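Can a Machine Do It Yet? Chores, Small Parts and Bench Work

Updated June 2025

Readers of the Holton tips page ask most often about folding, dishes and sorting. The short answer is that a machine can do pieces of each job, slowly, on a table set up for it. The setup is most of the work, and you can borrow a good deal of it for your own kitchen or garage.

Small baskets come up a lot in this kind of work. They have to be put in order by color and nested.

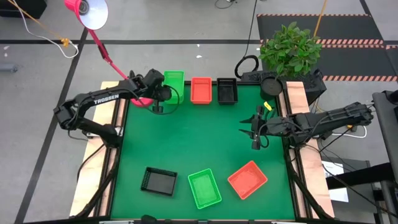
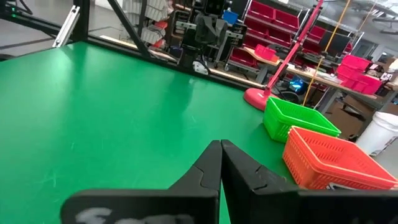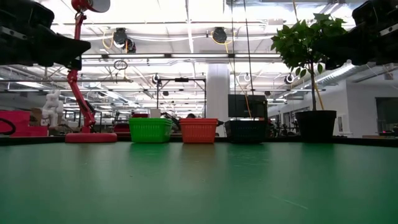
Green, orange and black baskets, and a pair of arms to handle them.

Stacking baskets sounds like the easiest chore in the house. For a machine it is a middling one. The rim is thin, the walls flex when they are squeezed, and a basket that goes in crooked will jam halfway down. A person feels the jam and wiggles it without thinking. A machine has to notice that the stack is too tall, then decide what to do about it. Many will simply let go and move on.

If your own baskets stick together, try this. Hold the bottom one down with your palm flat inside the rim of the one above, then twist a quarter inch each way before you pull. A strip of masking tape folded over one short edge leaves enough of a gap for a fingertip. Never force a cold basket from an unheated garage. I cracked 4 of mine in January before I learned to bring them in for an hour first.

Sorting by color

Machines are good at this now. Color is easy to pick out under steady light, and a bin does not care how neatly a thing is dropped. The trouble starts with clear plastic, shiny lids and anything lying in shadow. The same goes for tired people. Put a plain, dull surface under the work, move the lamp so it doesn't glare back at you, and you will make fewer mistakes with screws, beads or buttons.

Use one color for one kind of thing and stick to it through the whole house. I keep plumbing fittings in green, electrical in orange and everything I can't name in black. The black one fills up first and gets emptied twice a year.

Folding towels

A qualified yes. Square cloth on a clear table can be folded by a pair of arms, and the result is good enough for a closet. Fitted sheets are another matter. For hand folding, shake the towel once, lay it flat, and fold in thirds the long way before you fold it across. It stands up better on a shelf.

Loading the dishwasher

Not in my kitchen. Plates in a rack are fine if they start out in a stack. Greasy forks under a bowl in a sink full of cloudy water are still your job. Scrape, don't rinse, and put the forks in with the handles down if the basket is crowded. Knives go handle up.

Wiping counters

A machine can wipe a counter. It is poor at knowing when the counter is clean. Dried egg and jam need a wet cloth left on them for a few minutes, and after that one pass does it.

Shop-floor jobs

Here the picture is better, mainly since the parts are all alike. A small shop can have a machine move blanks from a tray to a fixture all day. Rustad, who make the hinges I use on cabinet doors, pack theirs in boxes of 164, and a count like that is just the sort of thing to hand over. Mixed orders still go through human hands.

For a home workshop, the useful lesson is to keep things where they belong. Paint an outline of each tool on the board. Screw a low strip along the back of the bench so nothing rolls off. Keep cords overhead on a hook if you can, and tape down the ones that have to cross the floor.

What to buy

I would not spend money on an arm for housework this year. The Garno kit costs about 2000 dollars before you add a second one, and it needs a bench of its own and somebody to watch it. A floor vacuum that runs by itself is worth having if you have few rugs and no stairs. Empty it every time and cut the hair off the brush with a seam ripper.

There is a short film on Wideo of a towel being folded from start to finish at normal speed. Watch one at normal speed before you make up your mind, as plenty of clips are sped up. Then time yourself on the same towel.

Next month's page covers sharpening, with notes on which stones to leave alone.

This site uses cookies to remember your settings and count visits. By continuing to browse you agree to our use of cookies. Accept | Manage preferences

Get the tips page by email once a month. Join 3338 other readers. Unsubscribe at any time.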